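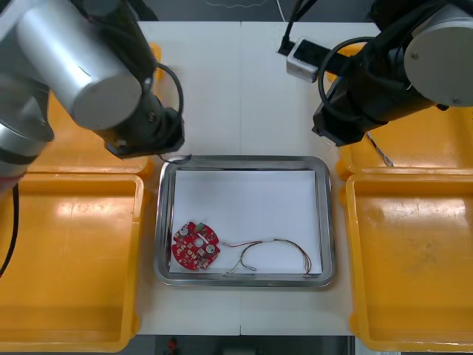 Handling boards and harnesses, notes wk 2 (L. Shukla). Lay out the bench before you touch any parts. Steel tray in the middle, lined with white paper, board and its wires lying flat on it – red board shows up well, and so does any dropped screw. Yellow trays go two each side. Dont pull on the harness, ever. Lift by the board edge.

Wire colors: see Brevell sheet, p. 24. Learn them, will be on teh quiz.

Bins. Check the floor of each one before loading, old scraps get missed. 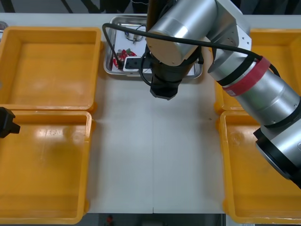

Fig. 2. Yellow bins, paired left and right of the steel tray.

Next time: labels, bring p. 86.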